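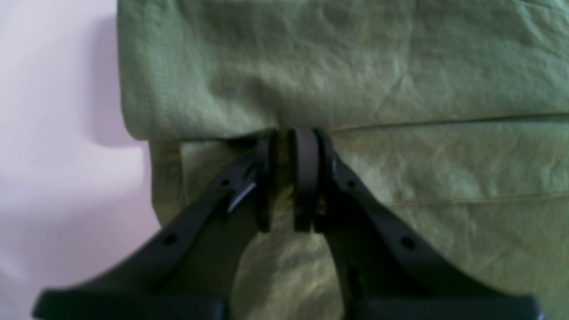

Prurnilgate market to stay open into the evening through the summer

Shoppers in Dravavia who have spent years racing down the hill after work only to find the shutters coming down will be very glad to hear that the covered market on Prurnilgate is to keep its later hours. The evening opening was tried out in April, with the doors left open until half past eight two nights a week, and the town council has now agreed to carry it on until the clocks go back.

It is happy news for a building that has had its share of the other sort. The market turned 100 this year, and there were times over the past decade when people who love it (and there are a great many of them, some of whom stop our reporter in the street to say so) wondered whether it would get that far. The roof leaked over the fish counter for most of one winter. The bus stop was moved to the far side of the bridge and then, after a good deal of grumbling, moved back again. Two of the oldest stalls closed within a month of each other when their owners retired, and one of the pitches stood shuttered so long that children began using it as the home base for games of tag.

The push for later hours came from the shoppers themselves. A petition left on the counter at Salleo, the café just inside the north door, gathered 487 names before it was handed in at the town hall, still with a ring on the cover where somebody had put down a mug of tea. Most of those who signed it worked in the day, or looked after small children, or both, and had got into the way of doing all their shopping at the big stores on the ring road although they would much sooner have been buying from people who knew their name.

"I used to come here every week with my grandmother, and then I started working at the hospital and I think I managed it twice in a year," said Audrey-Anne Turcotte, who took over the haberdashery in the corner by the stairs last autumn and was among the first traders to say she would stay late. "So when they asked us whether we'd give it a try I said yes before they'd got to the end of the question. I know exactly who it's for, you see. It's for me, the way I was two years ago!"

On the best of the April evenings 853 people came through the doors between five o'clock and closing time, more than the market often sees in a whole winter's morning. Not every night was as lively as that. There was one dreadful wet evening when the rain came sideways up Prurnilgate and the traders mostly sold things to each other, though even then, we are told, the cheese stall ran out of the crumbly one and the café did a roaring trade in soup.

The haberdashery has done rather well out of the change. Ms Turcotte had expected to sell thread and the odd zip to people passing on their way home, and had ordered with that in mind, but it was cloth by the metre that went, along with curtain tape and a surprising amount of elastic. People who sew, she has found, like to have a long think and a feel of everything before they buy, and that is hard to do in a lunch hour. She has since moved her cutting table nearer to the light and put a chair beside it for whoever has been brought along to wait. A mending hour is planned as well, starting at six, when anybody with a torn pocket or a dropped hem can bring it in and be shown how to put it right. There will be no charge, although you will need to buy your own thread if you want it to match.

What the growers make of it 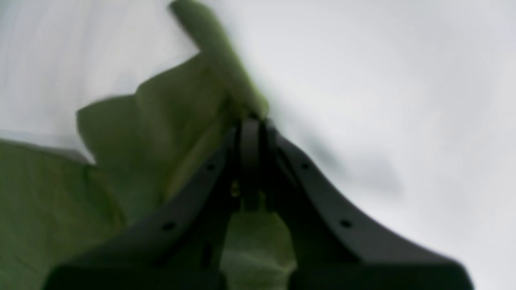
Fresh food was always going to be the hard part of any evening market, and the growers were the ones who took the most persuading. Many of them are up well before dawn to cut and pack, and the idea of still being behind a stall at supper time did not fill them with joy. There was the worry about the produce, too. Potatoes and onions will sit quite happily in a crate all day long and look no different at the end of it, but green leafy vegetables, such as the one in the picture, are a good deal more particular, and a trader who sets them out at seven in the morning cannot expect them to look their best twelve hours later. The answer they have come to, after some trial and error, is a second delivery in the middle of the afternoon, so that what goes on the front of the stall for the evening has been kept cool until then.

Boychuk, the greengrocer's that has had the long pitch under the clock for three generations, was the first to try it. The family now splits the day in two, with the older members opening up and the younger ones arriving at half past three with the van. They say it has made for a more peaceful household. They have also started making up bags for one, with a small handful of this and that, after several evening customers asked whether they could buy half a cabbage. (They can. You only have to ask, and it will be cut for you while you wait.)

Leftovers have been thought about too. Anything still good at closing time goes up the hill to the community kitchen at the Methodist hall, where it is made into the following day's lunch. In the second week this meant a truly heroic quantity of leek and potato soup, and the cooks have politely asked for a bit more variety.

A new corner upstairs

There are changes on the upper floor as well, which will please anybody who remembers it as the place where the broken trolleys were kept. The old storeroom at the top of the stairs has been cleared and painted, and will be used as a sitting room for shoppers on market evenings, with books to borrow, a box of toys and somewhere to feed a baby in peace. A collection among the stallholders raised £400 towards the furnishing of it, and Salleo has promised to send up a tray of tea at seven o'clock each evening for anyone who happens to be there.

The stairs are still steep, and the market knows it. The lift at the back of the building, beside the flower stall, has been mended and is working again, but it is slow and it does make a noise like a cow in the next field. Do not be put off by this. Press the button and hold on to it until the doors have closed, and it will get you there in the end.

Parking after five will be free in the yard behind the market, where the entrance is from the lower road and not from Prurnilgate itself. Those coming by bus should note that the last one up to the estate leaves at ten to nine, which gives you time for a last look round and a short trot. Bicycles can be brought inside the south porch if there is room, but please leave a way through for prams, and do not lean them on the war memorial plaque as somebody did in April.

The market office has had so many people asking about the new hours that we have passed on some of the commonest queries to them, and their replies are set out below.

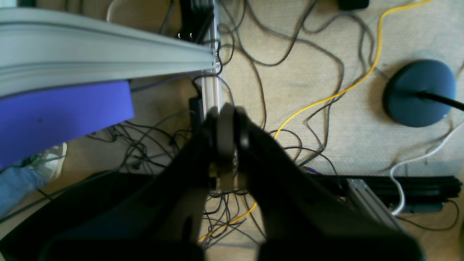
Will every stall be open in the evening?

Most of them will, but it has been left to each trader to choose. The fishmonger and the egg stall have decided to keep to their usual daytime hours, and the key cutter will stay late on one evening and not the other. A board inside the north door is filled in each afternoon to show who is staying on, so it is worth a glance before you go hunting up and down the aisles.

Are the morning hours going to change?

They stay just as they were, from eight o'clock, and the early shoppers who like to have the place to themselves will still be able to do so. The only difference is that the floors will be washed before opening and not at night, so mind your step by the doors if you are first in.

Can somebody who has never had a stall take one for an evening?

There are two small tables near the stairs set aside for just this. They can be booked for a single evening at the market office, and you will need to say what you mean to sell. Home baking is welcome so long as the ingredients are written out on a label. The tables have been popular with jam makers, and the office would dearly like to hear from somebody who does anything with wool.

Is there going to be music?

A few of the local choirs and the school's wind band have asked to come and play, and the traders are all for it, provided that whoever is singing stands at the café end where there is room. The wind band is expected first. Ms Turcotte, whose nephew plays the clarinet in it, says they have been practising with the windows shut.

The later hours begin again next month. Anyone wanting a table, or hoping to offer a couple of hours' help with the mending, should call in at the market office, up the three steps behind the flower stall, between ten in the morning and two in the afternoon.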